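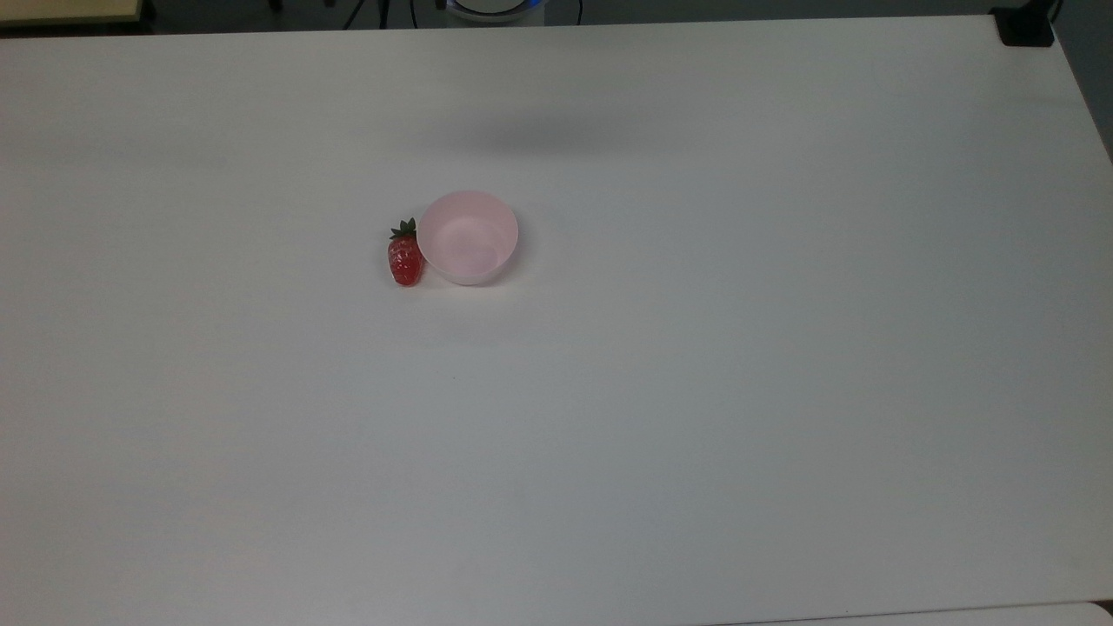

Table Rules, the Short Gallery

Hi all, Tarun Nautiyal again. A bunch of you wrote in after my June post asking what our house rules for tabletop robot work look like in practice, so I finally put this page together. It's one picture, up top, and then my notes on it (I talk a lot, sorry!). We work from a list of 16 rules at Hesgate, and I've pulled out the ones I get asked about most.

Strawberry and pink bowl, start of a run
Rule 1 is my favorite: only what the task needs goes on the table. One fake strawberry, one plastic-looking bowl, and then a whole lot of bare white. I used to let people park a coffee or a screwdriver in the corner, and then we'd spend an afternoon at Kerex sorting out which runs had a mug in them. Never again.

On starting positions
The berry is right up against the side of the bowl, and I love a start like that. Everybody's first instinct is to give the two objects plenty of room, and you end up with 562 runs that all look alike. Our rule says close starts have to be in the mix, touching ones too. Write down which kind it was before you begin, please, while you still remember!

On the bowl
Empty at the start, every time, if the job is to put something in it. Look inside. It takes a second. I've skipped it myself and I felt pretty silly.

On the table edge
See the black clamp at the far right corner? Rule 11 covers anything fixed to the table: it goes at the edge, out of the working area, and if you move it you log it. Same goes for cables. The two black ones at the back hang past the far side, and I'd much rather have them there than draped across the top.

On light and smudges
Soft, even light is what we ask for. You'll still get a shadow from overhead now and then, like the gray patch toward the back, and our rules let that go as long as you note it. Faint streaks on the surface are okay too. Sticky spots are not, so wipe down every 6 runs.

Lefèvre has its own version of the list with a longer part on lighting, and I'm slowly stealing from it. If your lab does any of this differently, drop me a line through the Clivov contact page and I'll add your notes under mine.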